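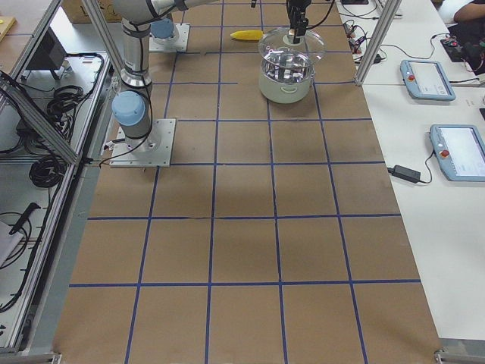
Table notes, pot and corn layout

Re-papered the long table before lunch. Brown kraft again, off the wide roll. Ran the blue tape lengthwise first and then crosswise, which went quicker than the other way. A few creases in the paper that I could not press out. Left them.

The pot with the glass lid is now the standard one. The lid goes on and off by the knob and you can see the inside of the pot through it, so we don't have to lift it to check what got left in there. Yellow corn cob stays on the paper to the left of the pot, lying on its side, tip pointing left. Costel wants that written down as the start position and I agree.

Supplies: paper came from Prutach, 1599 for the lot including the tape. Should last until March if we stop changing the whole sheet for one tear.

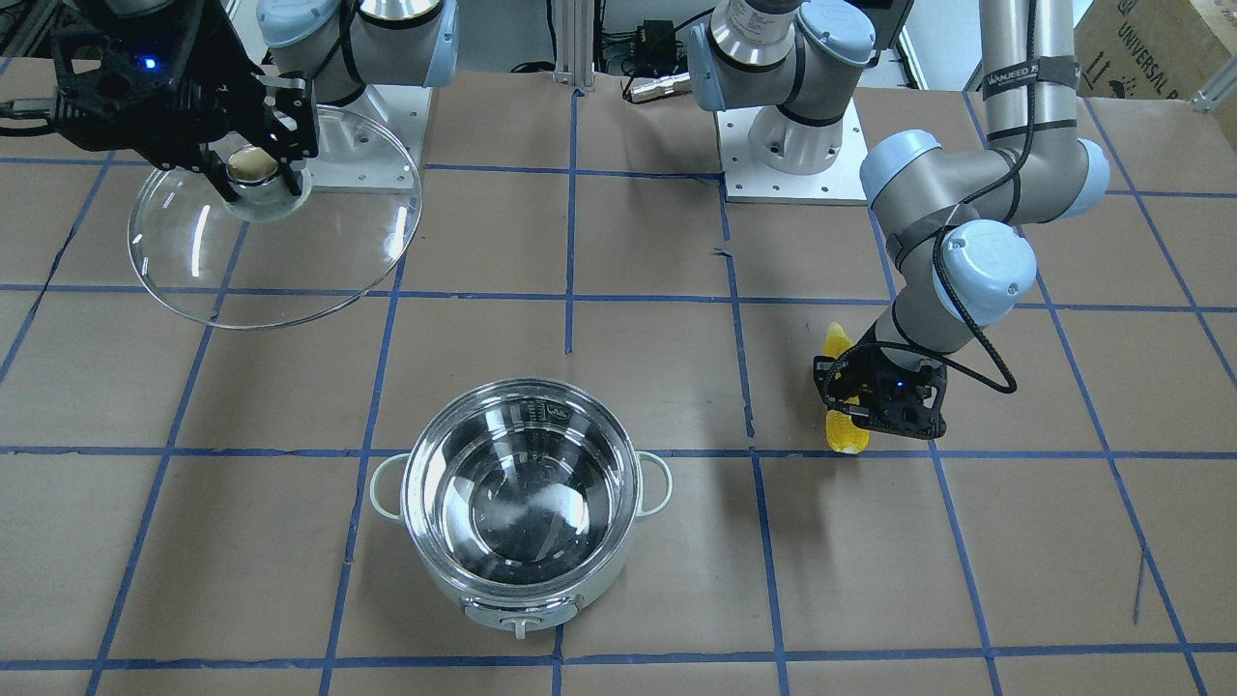 Inthanon room, Friday, September 18, 2026

Lid work today. Fifteen rounds planned, 12 done by the time Boonmee Chuensuk needed the table. The glass is hard to see against the paper when the lid is tilted — the tape lines show straight through it and the rim is the only part that stands out. Tried looking from the other end of the table, no better. Costel Manole suggested a ring of tape on the rim. I would like to leave the lid as it is for this set and try the ring on the spare from Avo.

Pot position: mark the cell in pencil on the paper, not on the tape. Pencil on the tape rubs off. Boonmee has the layout sheet and will redraw it with the pot and corn on it, then pin it up by the door under the Diselent one.

Knob on the lid has a screw from the inside. Check it each morning. It was loose on Tuesday, almost a full turn.

To do
Finish the last rounds
Wash the pot and lid, dish soap only
Second corn cob, same yellow if they still have it
Ask Costel where the good scissors went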